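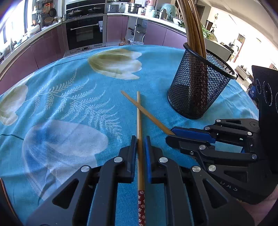
Fig. 1. Two hand-held grippers, crossed sticks and mesh cup on the kitchen table.

Unit 6: Gripping thin round stock

Home and Shared Workshop Automation, Dalent evening programme. Bring your Unit 5 log sheets on Thursday.

6.1 Purpose

The Plotuma build is a two-arm bench cell for a kitchen table or a shared workbench. By the end of Unit 5 the arms could be homed and jogged. In this unit we leave the arms parked and work with hand-held grippers, collecting the demonstrations from which the pick routine will be trained. The stock is a bundle of wooden chopsticks with a printed section at the thick end.

Chopsticks are a fair test piece. They are light, they roll, they taper, and they are narrow compared with the jaw. A routine that copes with them will usually cope with dowel, pencils and paintbrushes with small changes to the closing width.

6.2 Notation

m mass of the stick
g acceleration due to gravity
N normal force at each pad
μ coefficient of friction, pad on wood
w length of stick covered by the pad
d horizontal distance from pad centre to the stick's centre of mass
S safety factor, taken as 2 throughout

6.3 Holding against slip

With two opposed pads and the stick held upright, friction at both pads carries the weight:

2μN = Smg
N = Smg / 2μ

For anything as light as a chopstick this force is very small, and most builders over-tighten. Excess force dents soft wood and bends the fingers slightly apart at the tips, so that contact moves to the back of the pad.

6.4 Holding against rotation

A stick held level and away from its centre of mass tries to turn between the pads. If pressure is even along the contact length, each pad resists a moment of μNw/4, and the pair resists μNw/2. Setting this against the load:

μNw/2 = Smgd
N = 2Smgd / μw

Divide this result by the one in 6.3 and the ratio is 4d/w. A level stick gripped well off centre therefore needs several times the force of an upright one. When the stick hangs upright with its centre of mass directly below the pads, d is zero and only the slip condition applies. The taper is ignored here. Include it in your written answer if you have measured both ends.

6.5 Pads

Rubber pads are used on the working faces. Cut replacements from Lindgren sheet, grade as on the parts list, and degrease the finger before bonding. Check that:

the two faces meet along their full length when closed on paper
no adhesive stands proud of the edge
the pad does not overhang the fingertip

Ridged edges help with flat stock. On round stock they can act as a track and let the stick settle at an angle, so note in the log which part of the jaw made contact.

6.6 Linkage check

Before each run, open and close the jaws by hand and feel for play at the pivots. Any looseness there appears at the fingertip multiplied by the lever ratio. Do not tighten a pivot until the linkage binds. Record the play as none, slight or reject.

6.7 Work surface

A cloth stops the sticks rolling and gives the fingertips something to press into on a low pick. It also creases, and a crease under the stick changes the pick height. Smooth the cloth between episodes. A printed cloth is acceptable and we encourage it: the detector tuned on a plain board in Unit 4 lost its target as soon as the background changed.

Crossed sticks are a separate case. Lift the upper one first and log which stick was on top. If the lower one moves during the lift, mark the episode "disturbed" and keep it.

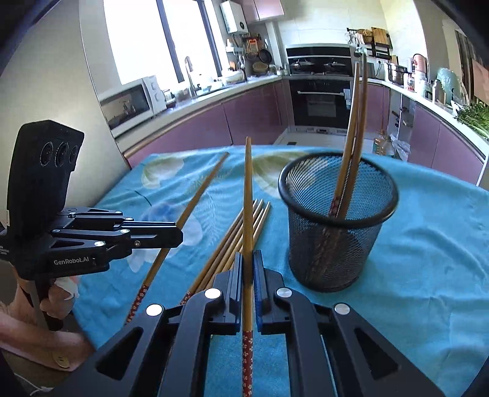
Fig. 2. Single stick clamped upright between the blue pads; mesh holder to the right.

6.8 Transfer to the holder

The upright grip is preferred for placing into an open-topped holder, for the reason given in 6.4. Approach from above with the stick clear of the rim, lower, then open. Opening early lets the stick strike the rim and tip the holder. Wire mesh has a further drawback in that a fine tip can catch in the wall, so aim for the middle of the base.

Where a stick has to be turned from level to upright, either turn the wrist through the full angle or pass the stick to the other gripper. In a pass, the receiving gripper closes fully before the giving gripper starts to open. Log the overlap time.

6.9 Logging

Jaw width is sampled 1000 times a second by the Stustov board and reduced to 20 a second for training. Average over each interval. Simple dropping of samples loses the contact spike, and with it the moment of closure.

The shared set stood at 637 episodes at the end of February. Each group adds its own under its bench letter. Discard an episode only if the log is incomplete. Failed picks stay in with the failure code.

6.10 Exercises

Derive the ratio 4d/w for a pad whose pressure is greatest at the centre and falls evenly to zero at both ends. State whether it rises or falls.

Measure μ for your pad on bare wood and on the printed section, using the tilting board from Unit 3.

Plot jaw width against time for one pass between grippers and mark the overlap.

Hand in the plots with the log sheets attached. Unit 7 returns to the arms and needs the 24-volt supply.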